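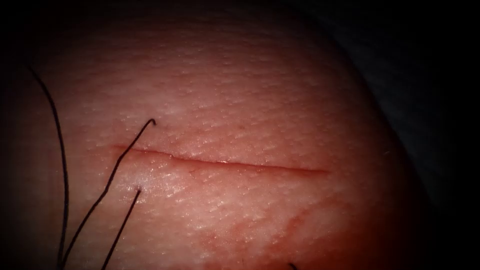 Reading time: 4 minutes

Bench tips: practicing closures on tissue

Tissue practice at a workbench or kitchen counter is mostly a matter of setup. The stitching takes a few minutes. Mounting, lighting and cleanup take longer and decide whether the session is worth anything. The notes below assume you already know a simple interrupted stitch and have your own needle holder, forceps and scissors.

Mounting

Flat tissue on a cutting board is the easiest arrangement and the least useful. Real surfaces curve, and a needle path that works on a flat pad comes out too shallow on a slope. Drape the piece over a rounded form such as an upturned bowl and fasten it underneath, well away from the working area. Tension should be even in all directions. If the surface wrinkles when pushed with a fingertip, take up the slack. If a test cut springs wide open, let some out.

Set the bowl on a damp cloth so it does not creep. A suction-base vise from the Wainwright bench range also works, with the form bolted to a scrap block.

The cut

Use a new blade. Make a single pass, long and straight, across the top of the curve. Sawing back and forth leaves a ragged edge that will never sit flush, and you will blame the stitches for it. A slight slope from one end to the other does no harm; the line in the photo drops gently to the right. Mark the start and finish with a surgical pen if you intend to compare pieces later.

Judging the edges

Look at the line before tying anything. Edges lying close together show as a thin line with no gap. Where the line looks thicker, check whether the cut edges are standing up slightly, as they appear to be near the left end in the photo. A little eversion is acceptable. Edges that roll inward are not – lift them with forceps and place the next bite farther back.

Check the ends separately. A cut usually gets shallower as the blade leaves the tissue, and the last part may be a scratch that needs no stitch at all. Press lightly on either side. If it does not part, leave it alone.

Light

One lamp, fairly low, off to the side. Overhead room light flattens the surface and hides depth. A raking light picks out the grain, which on pebbly tissue like this gives you a ready reference for spacing: pick a bump on one side of the cut and enter opposite it on the other.

Wet tissue throws back small bright spots, and these are a nuisance just beside the line. Move the lamp before you reach for a towel. If the glare stays, blot once with lint-free gauze. Wiping drags the edges and spreads whatever is on the surface.

A dark cloth behind the form helps. Pale thread against a pale countertop is hard to follow, and a dark background costs nothing.

Thread control

Keep the strands on one side of the work. Loose ends lying across the cut will get caught in the next throw. Cut working lengths to 15 inches; longer than that and the tail ends up in the drain tray. Park the needle in the holder whenever you put it down, never in the tissue.

Managing blood

Some pieces weep. A smear below the line is cosmetic and can stay until the end. Blood on the line itself is a different matter, as it hides the entry points. Dab toward the low side of the curve so that it runs away from the cut. Saline in a squeeze bottle is better than tap water, which turns the surface pale and soft.

Keep a folded pad at the bottom of the form on the low side. Change it when it is soaked through.

Timing

Keep the piece refrigerated until you are ready and work in blocks of 15 minutes. Log each closure in a notebook: length, number of stitches, time. Lộc Trịnh, who wrote the first version of this page, filled 55 pages that way and still recommends a pencil over a pen, since pen ink runs when gloves are wet.

Cleanup

Sharps first. Count needles and blades against what you took out, then drop them in a rigid sharps container. A jam jar is not one. Bag the tissue twice and put it out with the next collection – do not leave it in an indoor bin.

Wash the form and tray with hot water and dish soap before disinfecting. Disinfectant applied over residue does very little. Follow the contact time on the label, rinse, and dry upright. Instruments get a soft brush in the hinges and a drop of instrument oil.

Nothing used on tissue goes back to food use. We keep the bowl, board and tray in a lidded Plakard box with a strip of red tape on the front, stored on a shelf outside the kitchen.

Page last revised June 29, 2020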